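Yến Phan laughs when I ask how long she has been tidying kitchens for other people. "Since I was tall enough to reach my aunt's sink," she says. Her business, Grirna, has been going for almost 4 years, and her favorite job is still the same one: a table where everything has landed at once.

She starts with cloths, every time. "People go straight for the bowls! I want the fabric out of the way, then I can see what I've got."

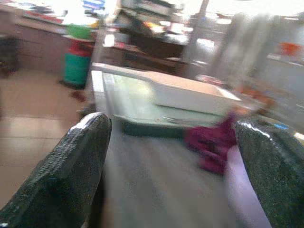
The crumpled magenta cloth, with a white cardboard box and the green-lidded bin beyond it.

She loves a bin close to the work, too, and she gets quite animated about it – a few steps saved on each trip, and suddenly you're finishing before lunch. Boxes she leaves until late. "A box is a decision. I like to be warmed up first."

Then come the things people cook and eat with. Yến sorts by where they'll live, so a mug goes with mugs even if it's the only one out. Scissors get a hook near the stove. Eggs she moves herself, slowly, talking to them a little. 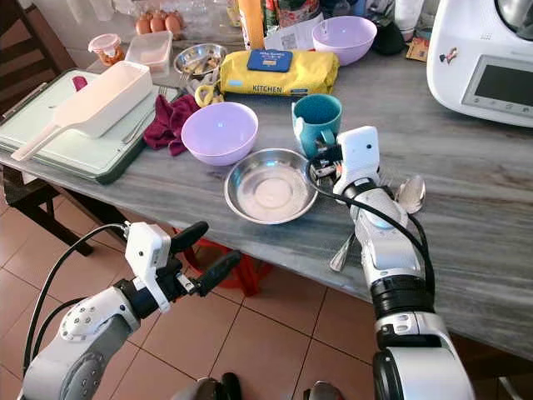
Steel bowl, teal mug, kitchen wipes and three brown eggs, all sharing one marble-patterned table.

Her colleague Chiến Ông prefers closets. "He can have them," she says. "Give me spoons!" In March the two of them start a class at Stureo, and she has already planned the first evening, which is all about drawers.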